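**Ticket 49 – Duda Beach Club, Dandadville: duplicate sunbed reservations**

Opened: 2020-03-01
Reported by: Guest Reservations
Handled by: Troltent Support Desk
Priority: 2
Status: Resolved, under observation

**Summary**

Guests booking a sunbed together with a late lunch are receiving two confirmations for the same day. The second confirmation holds a second sunbed, and the terrace plan then shows the front row as full when it is not.

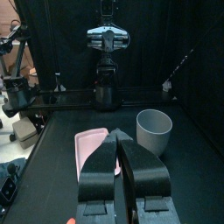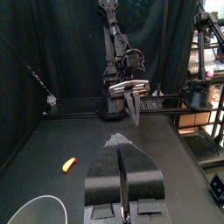

*Attachments 1 and 2: black two-finger gripper over a dark surface.*

**Reported behavior**

The club states that the fault affects packages sold through the Junstead travel site only. Reservations made by telephone or at the beach desk are correct. Three guests have asked why their deposit of 2,000 points was taken twice. The club has asked that the matter be settled before the terrace opens for the season.

**Log**

Entry 1. Support requested the booking references and the text of both confirmations. The club supplied them the same afternoon. In each case the lunch time and the sunbed row were identical, and only the reference differed.

Entry 2. A test package was booked for one guest – lunch at the terrace restaurant, front row sunbed, no massage. Two confirmations arrived. The same test without lunch produced one. The fault was therefore reproduced.

Entry 3. The package settings were reviewed. In February the club had added a sunbed to the late lunch menu as an included item. The Junstead listing already carried the sunbed as a separate line, so the system reserved both.

Entry 4. The included item was removed from the late lunch package. The separate line was kept, as the club wishes guests to choose their row. A repeat test gave a single confirmation and a single deposit.

Entry 5. Duplicate sunbeds were released on the terrace plan. Guests who had already checked their row were left in place. Points were returned to the three guests named in the original report.

**Action required from the club**

- Check the cocktail and sunset packages for the same included item.
- Do not cancel a duplicate from the beach desk. Cancelling there also removes the lunch table.
- Forward any further double confirmation to this ticket with both references.

**Open point**

The terrace plan still shows the old row names on the printed version. This is a separate matter and has been passed to the print layout queue.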